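Garage and Car Care Tips: Getting an Older Car Ready to Sell

I love a spring cleanout, and this year the big thing leaving my driveway was the old hatchback. Four weekends of puttering later it looked better than it had in years, and I picked up so many little tricks along the way that I had to write them down!

Start with the smell. Pull out the mats, vacuum under the seats with the narrow nozzle, then sprinkle baking soda on the carpet and leave it overnight with the windows shut. Vacuum again in the morning. My neighbor Issa Fakhoury swears by a bowl of ground coffee on the floor too, and I have to say it worked wonders on the trunk (wet dog, years of it).

Door rubbers come next. Wipe them with warm soapy water, dry them well, and rub in a thin film of silicone grease with an old sock. They stop squeaking and they look black again instead of that sad gray. Keep the grease off the glass or you'll be polishing smears until Friday.

For cloudy headlights, mask the paint around them first, two layers of tape. Wet sand with fine paper, then finer, then finer still, and finish with plastic polish and a UV sealant. Don't skip the sealant! I did the first time and they were yellow again by July.

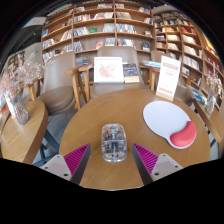
Paperwork is where a good sale is won, and I get a silly amount of joy out of it. Dig out every service receipt, put them in date order and type up a one-page list with the mileage next to each job. Mine came to 57 lines, including the $366 I spent on brakes and a whopping $2,204 for the clutch and timing belt. I do all that typing at a table with a proper wrist rest by the mouse, a squashy red gel one, and if you're going to be scrolling through years of old emails for invoices I'd say get yourself something similar. Save the list as a PDF and print two copies, one for the glove box and one to hand over.

Small scratches: wash, dry, then try a dab of polishing compound on a microfiber cloth before you even think about touch-up paint. Plenty of marks are just somebody else's paint sitting on top of yours. If your fingernail catches in it, use the touch-up pen, dabbing with a toothpick in thin coats.

Wheels deserve their own bucket. Brake dust is gritty and you don't want it anywhere near the doors. An old paintbrush with the bristles cut short gets right in around the lug nuts.

Kristine Cruzado wrote in to ask about sticky residue from parking permits. Warm it with a hair dryer, peel slowly, and take off the rest with a little cooking oil on a paper towel, then glass cleaner. Works on bumper stickers too, just go easy with the heat on plastic trim.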